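Skallero Tabletop Oil for Wooden Tables and Counters

Food-safe finishing oil for dining tables, kitchen counters and cutting boards. Sold in 12 oz and 32 oz cans. 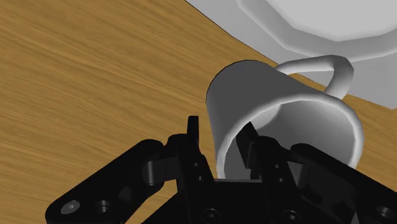 Skallero is a penetrating oil made for wood that gets used every day. It soaks into the surface and hardens there, so there is no film to chip or peel. The color of the wood deepens a little on the first coat and very little after that. Most people use it on oak, maple, walnut, beech and cherry. It also works on pine, though pine takes more oil and may need a third coat.

The finish is satin. If you want a high gloss, look at our Dritberg varnish instead.

Details

Base: linseed oil and carnauba wax
Finish: satin, clear
Sizes: 12 oz, 32 oz
Coverage: 49 square feet per 12 oz can, one coat, on sanded hardwood
Dry to touch: 18 hours
Full cure: 96 hours for light use, three weeks before standing water or hot pans
Cleanup: mineral spirits
Made by: Zheng Finishing Supply

Price

12 oz can: $18
32 oz can: $39
Application pads, pack of four: $6

How to apply

Sand the bare wood to 180 grit, going with the grain. Stop there. Sanding finer than 220 closes up the surface and the oil will sit on top. Vacuum the dust, then wipe with a dry cloth.

Stir the can well. The wax settles, and shaking it makes bubbles. Pour a small amount onto the table and spread it with a pad or a lint-free rag until the whole surface looks evenly wet. Leave it for 15 minutes. Dull spots mean the wood has taken all the oil there, so add a bit more to those.

Now wipe off everything that is left. This is the step people rush. Oil left on the surface turns sticky and has to be scrubbed off with mineral spirits and a white pad. When a clean rag comes away nearly dry, you are done. Let it dry overnight and put on the second coat the same way, without sanding in between unless the grain feels rough.

Do the underside of the top as well if you can get to it. A board that is sealed on one side only can cup when the humidity changes.

Warning: rags soaked with this oil can heat up and catch fire on their own. Lay them flat outdoors to dry, or put them in a metal can filled with water and close the lid. Do not leave them in a pile or throw them in the trash while wet.

Care after oiling

Wipe up spills when you see them. Water and coffee are fine for a while, red wine and vinegar less so. Clean with a damp cloth and a drop of dish soap. Avoid spray cleaners with ammonia or bleach, which strip the wax.

A busy kitchen table needs a fresh thin coat once or twice a year. A side table can go much longer. To check, put a few drops of water on the wood – if they soak in within five minutes, it is time for more oil. For a white ring, rub in a little oil with a pad, wait 15 minutes and wipe it dry. Dark stains usually have to be sanded out.

Common questions

Can I put it over an old finish?
Only over another oil finish, and only if it is clean. Varnish, lacquer and polyurethane have to come off first.

Does it smell?
Yes, for two or three days. Keep a window open.

How long does an open can last?
A year if the lid is tight. Press plastic wrap onto the surface of the oil before closing it. If a skin forms, cut it out and strain the rest.

Is it the same as Bollel board oil?
No. Bollel is mineral oil and never hardens. It is easier to use on cutting boards but washes out sooner.

Customer reviews

Meifang Yu – 5 stars
Used it on a maple table we bought secondhand. Two coats, one can, with some left over. The color is a bit warmer than I expected but I like it.

Arvo Kallio – 4 stars
Good oil. Took longer than the label says to dry in my garage, but it was humid in August. One star off for the lid, which bent when I opened it.

Thodoris Lambrakis – 5 stars
Third can. I redo the counter every spring and it takes me under an hour plus drying.

Shipping

Cans ship by ground only, within the lower 48 states. Unopened cans can be returned within 30 days. Pads can't be returned once the pack is open.

Page updated 2022-05-04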